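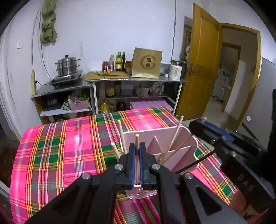

Februar
Von der Redaktion
Lesezeit: 6 Minuten

Niilo Huttunen hat sein Lokal vor sechs Jahren eröffnet, ohne je in einer Restaurantküche gelernt zu haben. Davor verkaufte er Kühlanlagen, unter anderem an Schlachtbetriebe in Mecklenburg. Heute kocht er im Wendero, einem Nudelhaus mit 16 Plätzen in einer Seitenstraße hinter dem Rostocker Güterbahnhof, und er kocht genau vier Gerichte. Wer bei ihm isst, sitzt vor karierten Tischdecken in kräftigem Pink und nimmt sich die Holzstäbchen selbst aus einem blassrosa Kunststoffbehälter mit Fächern. Auf eine gedruckte Karte verzichtet er. Die Gerichte stehen an der Wand, mit Kreide, und der Preis steht daneben.

Zum Gespräch bittet Huttunen am frühen Nachmittag, wenn der Mittagsbetrieb vorbei ist und die Brühe für den Abend schon auf dem Herd steht. Er redet ruhig und unterbricht sich nur, um den Schaum abzuschöpfen. »Die Brühe ist die Hälfte der Arbeit«, sagt er. »Die andere Hälfte ist der Teig. Alles, was sonst noch in die Schüssel kommt, kann man an einem Vormittag lernen.«

Das Mehl kommt von der Mühle Mirko, einem kleinen Betrieb zwei Autostunden südlich. Huttunen hat im ersten Jahr viele Sorten ausprobiert und dabei vor allem Ausschuss produziert. Mal riss der Teig, mal wurde er nach zwei Minuten im Wasser weich. »Ich habe damals jeden Versuch aufgeschrieben, mit Wassermenge und Raumtemperatur«, erzählt er. »Die Hefte habe ich noch. Das meiste darin ist falsch, aber man sieht, wo ich angefangen habe, etwas zu verstehen.« Inzwischen arbeitet er mit einer Mischung aus zwei Weizenmehlen und etwas Roggen. Der Roggen sei ein Zugeständnis an seine finnische Herkunft, sagt er, und am Anfang hätten sich einige Gäste darüber beschwert.

Den Teig lässt er über Nacht ruhen. Am Morgen geht er durch eine gebrauchte Walzmaschine der Marke Tsang, die Huttunen einem aufgegebenen Betrieb in Hamburg abgekauft hat. Für 400 Euro, ohne Anleitung und mit einem gebrochenen Zahnrad. Das Ersatzteil zu finden dauerte länger als der Umbau der gesamten Küche. Er ließ es schließlich bei einem Schlosser anfertigen, der sonst Teile für Boote macht. Seitdem läuft die Maschine, allerdings so laut, dass er sie vor sieben Uhr nicht einschalten darf. So steht es in einer Vereinbarung mit den Mietern im ersten Stock.

Auf die Frage, warum es nur vier Gerichte gibt, antwortet Huttunen mit einer Rechnung. In den ersten Monaten standen elf an der Wand. Er habe abends weggeworfen, was sich nicht halten ließ, und am nächsten Morgen dasselbe wieder vorbereitet. »Im schlechtesten Monat habe ich Zutaten für 1.535 Euro entsorgt«, sagt er. »Bei dieser Größe kann man sich das drei, vier Monate leisten, dann ist Schluss.« Er strich zuerst die gebratenen Nudeln, dann die kalten, dann alles mit Garnelen. Geblieben sind eine klare Hühnerbrühe, eine Schweinebrühe, eine Schüssel mit Pilzen und eine mit geräuchertem Fisch.

Die Fischschüssel ist die umstrittenste. Manche Gäste kommen nur ihretwegen, andere lassen sie nach dem ersten Löffel stehen. Huttunen räuchert Maränen über Erlenholz, zupft sie und gibt sie erst am Tisch in die heiße Brühe. Dazu kommen Dill und ein Löffel Butter. Mit irgendeiner asiatischen Tradition habe das wenig zu tun, räumt er ein. »Ich war zweimal in Japan und einmal in Taiwan, jeweils drei Wochen. Daraus leite ich keine Ansprüche ab. Ich koche Nudelsuppe, und sie schmeckt nach dem, was ich kenne.«

Reservieren kann man seit dem vergangenen Jahr über Wodby, ein Buchungsprogramm, das ihm eine Stammkundin empfohlen hat. Er war zunächst dagegen. Vorher hing neben der Tür eine Liste, in die man sich eintrug, und wer nicht da war, wenn er aufgerufen wurde, rutschte nach hinten. Das habe funktioniert, solange nur Leute aus dem Viertel kamen. Dann erschien ein Artikel in einer überregionalen Zeitung, und im Sommer standen Urlauber mit Koffern auf dem Gehweg. Heute vergibt er die Hälfte der Plätze vorab, die andere Hälfte bleibt frei für Leute, die einfach hereinkommen. Wer reserviert und nicht erscheint, zahlt nichts, bekommt aber einen Anruf. »Den mache ich selbst«, sagt Huttunen. »Ich frage nur, ob alles in Ordnung ist. Die meisten sind dann beim nächsten Mal pünktlich.«

Über Geld spricht er offener als die meisten Wirte. Die Miete ist in sechs Jahren zweimal gestiegen, zuletzt auf 2.752 Euro im Monat, Nebenkosten nicht eingerechnet. Eine Angestellte arbeitet in Vollzeit, zwei Aushilfen kommen am Abend. Sich selbst zahlt er weniger, als er im Vertrieb verdient hat, und zwar deutlich. Eine zweite Filiale wurde ihm schon angeboten, von einem Investor aus Berlin, der auch gleich die Räume mitgebracht hätte. Huttunen sah sie sich an und sagte ab. Die Küche hatte kein Fenster.

Was sich ändern soll, ist die Öffnungszeit. Bisher ist mittags und abends geöffnet, und zwischen beidem liegen drei Stunden, in denen er vorbereitet, putzt und Rechnungen schreibt. Vom Frühjahr an will er nur noch durchgehend von elf bis sieben kochen — wer spät essen möchte, muss dann woanders hin. Mit seiner Angestellten hat er das schon im Herbst besprochen, sie hat zwei Kinder und war sofort dafür. Den Gästen hat er es noch nicht gesagt.

Ob er damit rechnet, dass einige wegbleiben? Huttunen legt die Schöpfkelle ab und überlegt eine Weile. »Ein paar sicher«, sagt er. »Die vom Theater zum Beispiel, die kommen immer erst nach der Probe. Denen werde ich wohl etwas in Gläser füllen müssen.« Dann dreht er die Flamme unter dem großen Topf kleiner und holt die Zwiebeln aus dem Keller.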